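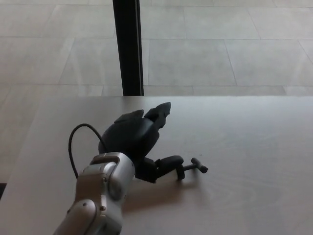 About Willance

Hello! I'm Kartini Yusof, and I look after Willance with my friend Dimas Raju. We do small repairs — wobbly chairs, stiff drawers, lamps that only come on when you tap them — and most of it gets sorted at one long table at the back of the shop.

I started with a box of my aunt's old hand tools (68 of them, a few still without a name) and a stall that opened in March. Dimas joined 16 months later and brought a much better kettle!

Small tools live on the tabletop while a job's on and go back on their hooks at 5. If you've got something that needs fixing, bring it in and have a chat with us. Loose screws in an envelope, please.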